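The Great Toy Drawer Reckoning

By Beatriz Azevedo
3/30/20
4 min read

I have been putting off the toy drawer since November. Every house with kids in it has one, I reckon: the drawer that won't quite close, where party favours and market-stall bargains go to live with a dried-up texta and half a biscuit.

So I made a cuppa, tipped the whole lot onto the kitchen table and went looking for trays. My neighbour Américo swears by shallow ones (deep tubs just turn into another drawer, he says, and he's raised four kids so I listen). I found a nice mint-rimmed one at the back of the cupboard and started with the small plastic bits, which are the worst of it by a mile! 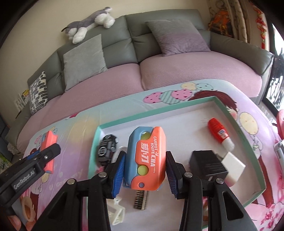 Carrot knife over the sorting tray, with a little black car already in.

If you haven't met the carrot knife, you clearly don't have a nine-year-old. They went through my son's class like nits. Ours is blue and orange with big white Chinese characters down it, and he can flick it for 20 minutes straight while I'm trying to listen to the radio. I was all set to bin it. Then I had a go myself, and well, it's staying.

The cars were easier. Anything with all its wheels got a spot, and anything without went to my brother-in-law Lourenço, who fixes them up with bits of other cars and gives them back at Christmas (thanks, mate). The mystery pieces were harder. You know the ones, pale angular plastic with holes in it, obviously part of something, and the minute you chuck it out somebody's in tears over it. I gave those their own corner and a deadline of 18 days.

By dinner I had a drawer that shut and a colour scheme I was quite proud of. My son had a look, said "where's my stuff?" and took the carrot knife off to bed.

Contact us | © Quintela Magazine | Back to top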